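Jornada de puertas abiertas en Nollbridge: preguntas frecuentes
Demostración de barrido con dos brazos

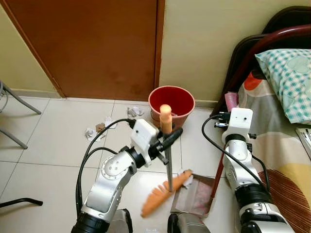 Varios asistentes a la edición anterior preguntaron por qué se emplean una escoba y un recogedor corrientes y no una boquilla de aspiración montada en el brazo. La tarea evalúa la coordinación entre ambos brazos: uno guía la escoba, el otro sujeta el recogedor por el mango. Una boquilla eliminaría ese problema.

¿Qué residuos se utilizan?
Trozos de papel y cartón. No se admiten líquidos ni polvo fino.

¿Cuánto dura cada pase?
Hay 3 pases por la tarde, el primero a las 16:00. Cada uno incluye preparación, ejecución y turno de preguntas.

¿El robot funciona de forma autónoma?
Depende del pase. El primero es teleoperado; los restantes ejecutan la política entrenada por Dafis — sin intervención del operador salvo parada de emergencia.

¿Con cuántos episodios se entrenó?
Con 2.000, registrados en Flallberg. Otros 700 se reservaron para validación.

¿Puedo manejar los brazos?
Solo en el puesto de teleoperación, con inscripción previa en el mostrador. Edad mínima: 16 años.

¿Se permite grabar?
Sí, sin flash ni trípode.

¿Cómo se llega?
Lanzadera gratuita desde la estación de Midemport. El aparcamiento del recinto queda reservado a personas con movilidad reducida.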